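Subject: Re: Lurnmont show – running order and fabric count

Second fitting is done and the revised list is on the share.

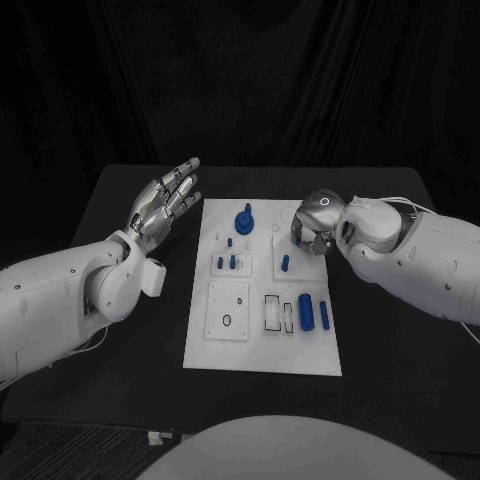
Daher delivered 1,550 meters of the wool crepe against an order of 2,425. The balance is due in September. Until then, cut the coats first and hold the wide-leg pants.

Josée MacDonald wrote:
> Is the Humex lining still going in the long coats? The
> Sellwood sample pulled at the back vent and I would
> like to change it before we grade.

Yes, Humex stays, but cut it on the bias below the waist and add 2 cm of ease at the vent. The pull came from the lining being set too short – the shell pattern is fine, so leave it alone. Grade from the second toile.

Seating at Lurnmont is now capped at 200, one row each side. The runway gets longer as a result, so looks 14 and 15 swap to give the dressers time. Call for models is 6 a.m.

Please send corrections to the list, with the look number in the subject line.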